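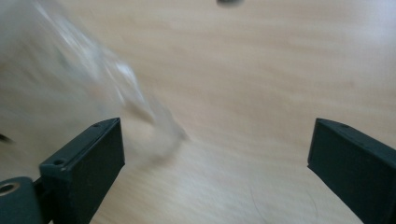 A light wooden tabletop. (Karim Karaki)

Home News Opinion Outdoors Obituaries Contact

Keep the night dispatch desk in Naltberg

By Suha Obeidat

Last updated: 7:40 a.m.

Print this page | E-mail this story

Writing this fast, the borough vote is coming and the comment period closes before most of us will have read the packet. I read it. Twice. Still don't like it.

The plan: shut the overnight dispatch desk in Naltberg and send every call after 8 p.m. to Gernbridge. One room, one phone system, one set of supervisors. Cheaper. Fine, I believe the cheaper part.

But look at page nine. The Naltberg desk took 3,889 calls last year. Of those, 2,931 came in at night. So this is most of the job, moved down the highway to people who have never driven the Cairns road and don't know that "the old landing" and "the landing" are separate places with a river in between.

That matters. Last July my neighbor Nizar Haddadin called in a skiff adrift with a kid in it, below the second slough. No address. There are no addresses down there. The dispatcher asked him one thing, could he see the fish rack, and he could, and the boat crew went to the right bank. Kid was fine, cold and embarassed. Would Gernbridge have asked about the fish rack? I doubt it.

Marjatta Peltonen, who wrote the borough's plan, told the meeting that mapping takes care of this. Phones send a location now. Sure, where there's signal. Past the gravel pit you get a bar if you stand on the truck. Plenty of our calls come by VHF, or from someone's cousin who heard it on VHF. No dot on a map for that.

To be fair to her, the desk as it stands is a mess. Two people covering all the nights, and when one is out sick the other works straight through. Nobody should be taking a drowning call in hour fifteen. I've heard people in town say just leave it alone, and I can't go along with that either. It's wearing out the two we have.

So hire a third. Ayane Ichikawa put that to the assembly in writing and got a thank you. Her idea was to let Gernbridge take the overflow and the sick nights, and keep Naltberg as the first pickup. Costs more than closing, less than people think, and she did the math on one sheet. It isn't in the packet. Why not? I asked the clerk and was told it came in after the deadline. It was stamped at 4:15 the same afternoon.

Also missing: any plan for when the line between the towns goes down. It went down during breakup. It went down when the truck hit the pole at Adanero. The packet says "redundancy will be adressed in phase two." I'd like it in phase one please. Before the desk is unplugged and the chairs are gone.

If you fish, if you run a snowmachine, if your mother lives alone out past Cairns, send a comment. Two lines is enough. Say which road you live on and how you'd describe it to a stranger at 3 a.m. Then ask them to put Ichikawa's sheet in the packet and hold the vote until it's there.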